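The Fork Problem
Teaching a machine to clear up after lunch means watching people do it first, over and over

By Liesl Fankhauser
4/30/20
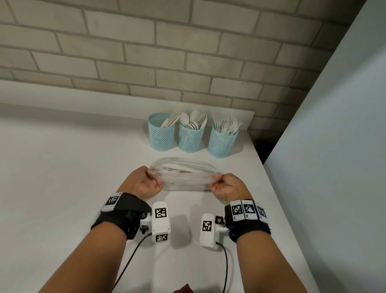 Sarmīte Ots has strong opinions about plastic forks. She did not have them when she finished her doctorate, and she would like it known that she used to work on satellites. But for the past 11 months her job at the Kemcombe lab has been to find out why a robot that can place a bolt to within the width of a hair goes to pieces when it meets a picnic.

"A bolt is a bolt," she says. "A fork in a cup with other forks is a rumor."

The project is called Cletus, after a goat that once belonged to lab director Beat Zürcher and could open anything. It starts from a simple complaint. Most robots learn hand skills from someone steering the robot itself, usually with a joystick or a second robot arm, and steering a robot is miserable. People slow down. They stop using their fingertips. They pick up a spoon as if it might be evidence. The robot then faithfully learns to be as clumsy as a person pretending to be a robot.

So Zürcher's group took the robot out of the lesson. The person doing the chore wears a strap on each wrist, with printed square markers on it and a small white box of electronics attached, and gets on with things bare-handed. A camera at head height watches the markers. From their size and slant on screen, the software works out where each wrist is and which way it is turned, many times a second. The fingers are handled by a separate program, which Ots describes as "the one that cries."

The markers look like crossword puzzles designed by somebody in a bad mood. They are also old, cheap technology, and this was held against them when the group first presented the work last July. Johanna Sutter, who built the wrist mounts, recalls a man in the second row asking why they hadn't used a neural network for the whole thing. They had, she told him. It lost track of the wrist whenever the wearer reached behind a cereal box.

Seeing the wrist is only half of it. Clear plastic is the other half, or possibly the other nine-tenths. To a camera, a transparent lid is a few bright streaks and whatever happens to be behind it. Depth sensors look straight through. People cope because they already know how a lid behaves when it's pinched at both ends, and Cletus has to borrow that knowledge from the way the hands move. If two wrists tilt toward each other and stay the same distance apart, there is probably something between them, even if the picture insists on nothing.

That guess is the real result in the group's new paper. After training on about 2,000 recordings of people handling tableware and packaging, a two-armed robot named Grurby was given 100 tries at picking up clear containers it had never met. The version that learned from hand motion dropped far fewer of them than the version that learned from pictures alone. It also put one in the sink, with great care, for reasons still under discussion.

Florian Trummer, who runs the robot side, is cautious about all this. Grurby's grippers have two flat fingers apiece, and a human's way of curling a hand over an edge doesn't translate. His software, Nazari, has to decide which parts of a motion matter and which are just what a person with knuckles does. It gets this wrong fairly often. He showed me a clip of Grurby trying to roll its wrist in a graceful little flourish before letting go of a cup. One of the wearers does that, he said. It was Zürcher.

The group plans to add softer packaging next, bags and film and the sort of wrapper that fights back. Ots has asked for three more months on forks.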